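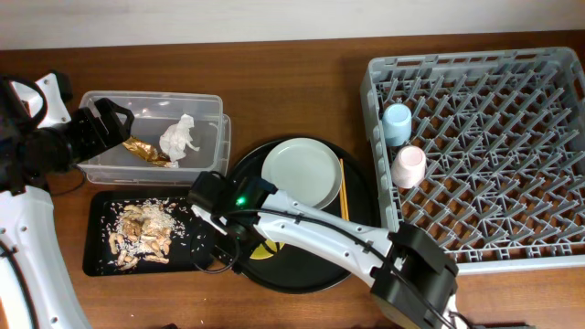 # ランブレヒツ奨学金の志望動機書、「帰国後の計画」はどこまで具体的に書くべきでしょうか

**もなか茶** 2021年3月14日

はじめまして。いつも過去の相談を読ませていただいて、ずいぶん助けられています。今回は自分でも質問させてください。少し長くなりますが、お付き合いいただけるとうれしいです。

地方の大学で地域福祉を学んでいて、この春から4年生になります。バーステッド大学(Burerstead)の修士課程に進みたくて、ランブレヒツ財団(Lambrechts)の奨学金に応募する準備をしているところです。志望動機書は英語で600語以内、それとは別に、帰国後の計画を200語以内で書く欄があります。

悩んでいるのは、この200語のほうです。募集要項には「留学で得たものを地域にどう還元するか」とだけあって、どの程度まで踏み込めばよいのかがわかりません。私は祖母の暮らす町で、移動手段のない高齢の方が通える相談窓口のようなものを作りたいと思っているのですが、就職先が決まっているわけでもなく、資金の当てもありません。そんな状態で「作ります」と言い切ってしまってよいものでしょうか。かといって「貢献したいと思います」だけでは、誰の文章でも同じになってしまう気がします。

ゼミの先生には「夢は大きく書きなさい」と言われ、先輩には「大きく書くと面接で突っ込まれるよ」と言われ、すっかり手が止まってしまいました。

それから、もうひとつ。推薦状をお願いする先生に下書きを見せるのは失礼にあたりますか? まだ半分くらいしかできていないので、こんなものをお見せしてよいのか迷っています。

どんな小さなことでもかまいませんので、経験のある方、教えてください。

---

**Tineke Cuypers**

もなか茶さん、こんにちは。祖母さまの町のお話、とてもいいですね。読んでいて、私も応援したくなりました!

私は日本の大学で学んだあと、別の財団(Pevarという小さな育英基金です)の奨学金で修士に進み、その後しばらく、そこで応募書類の下読みを手伝っていました。ランブレヒツの選考のことは知りませんので、その点は割り引いて読んでくださいね。

下読みをしていて手が止まるのは、最初の一歩が書いてある計画でした。相談窓口を作るという目標は、そのまま残してよいと思います。そこに「帰国した最初の年に何をするか」を一文か二文、足してみてください。たとえば、町の社会福祉協議会で働きながら、どの集落の方が窓口まで来られずにいるのかを聞いて回る、といったことです。これなら資金がなくても始められますし、面接で聞かれても自分の言葉で答えられますよね。

「作ります」か「作りたい」かについては、私なら自分で決められることは言い切って、相手のあることは希望の形にします。聞き取りをするのはご自分ですから "I will"、窓口を開くのは町や協議会との話し合いになりますから "I hope to" や "I aim to" で十分です。弱く見えるのではと心配になるかもしれませんが、私は、よく考えている人だなと感じながら読んでいました。

もうひとつ、200語の欄で志望動機書の内容を繰り返してしまう方がとても多いです。私自身も初めて応募したときにやってしまって、あとから読み返して顔から火が出る思いでした。祖母さまのエピソードは600語のほうに置いて、200語のほうは計画だけにすると、すっきりすると思います。授業名をひとつ挙げて、それが町での仕事のどこに役立つかを書けると、留学と帰国後がつながって見えます。

推薦状の先生には、下書きをぜひお見せしてください。私は未完成のままお渡しして、先生に赤ペンでたくさん直していただきました。推薦状の中身と動機書の中身がかみ合うようになるので、先生のほうも書きやすいとおっしゃっていました。締め切りと提出方法、それに箇条書きの成績や活動のメモを一緒にお渡しすると喜ばれますよ。

長くなってしまってごめんなさい。また迷ったら、いつでも書き込んでくださいね。

---

**kitakaze_2**

語数は必ず守ってください。私が出したところはオンラインの入力欄が途中で切れる仕様で、最後の一文が消えたまま送信してしまいました。落ちました。

---

**ゆずの木**

上の方がとても丁寧に書いてくださっているので、私からは少しだけ。

私は最初に日本語で長く書いて、そこから「これは他の人にも言えるな」という文を消していきました。残ったのは英語にして100語くらいで、そこから足していくほうが、削るよりずっと楽でした。

それと、Pavsideという留学準備の勉強会に参加していたとき、福祉とまったく関係のない分野の人に読んでもらったのがよかったです。「この略語は何?」「この町はどこにあるの?」と聞かれて、自分では当たり前だと思っていたことが全然書けていないのに気づきました。お友だちでもご家族でもいいので、専門外の方に一度読んでもらってみてください。

うちの大学では8月を過ぎると、推薦状の依頼が先生方に集中していました。お願いだけでも早めにしておくと安心ですよ。

---

**もなか茶**

皆さま、ありがとうございます! 「最初の一歩」、まったく考えていませんでした。今日さっそく書き出してみたら、町の協議会がどんな事業をしているのか、自分がほとんど知らないことに気づいて少し青くなっています……。まずは祖母に電話して、いろいろ聞いてみます。

先生にも思いきってメールをしました。下書きは来週お見せすることになりました。入力欄の件も、送信前に必ず確認します。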